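Grasp labelling for small curved objects
Project report, Mihret Lencho

3. What the software was supposed to do

The plan in January was modest. Okside would read a recording from the hand-held gripper, work out when the fingers had closed on something, and write a label saying so. A second script would then cut the recording into tidy pieces for training. I gave this a fortnight in my project plan, in a confident blue box.

The first version decided that a grasp had happened whenever the finger gap stopped shrinking. This works nicely for blocks. It also works when a person stops halfway to think, and people stop to think a great deal. Of the 800 recordings in the first batch, Okside labelled 665 without crashing, a figure I reported to my supervisor before checking what the labels said.

3.1 Adding the picture check

The second version looks at the patch of image between the finger pads and asks whether anything is there. I trained a small classifier, Grovau, on more than 3000 cropped patches, most of which I sorted by hand in the evenings with the radio on.
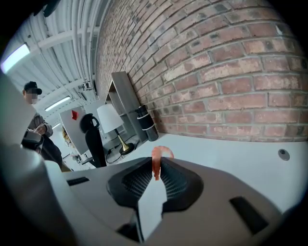 Figure 4. Small orange-red object held between the finger pads, as seen from the gripper's own camera.

Red brick gave us trouble. Grovau had learned that a warm colour near the pads meant success, so it awarded full marks to several grasps of the wall. Shrinking the crop helped, as did correcting the fisheye bend before cropping, a step I had left out on the grounds that it looked fiddly. It was fiddly. It took one afternoon.

Curved objects remain the weak spot. Seen end on they fill very few pixels, and the classifier's score wobbles from one moment to the next. I now smooth the score over a short window and ask for agreement with the finger gap before a label is written.

3.2 Results

On the held-out set the combined method agreed with my hand labels 86 per cent of the time. The remaining disagreements are listed in Appendix B, including a handful where I looked again and sided with the software. I have left my original labels in place, as changing them after seeing the score felt like cheating.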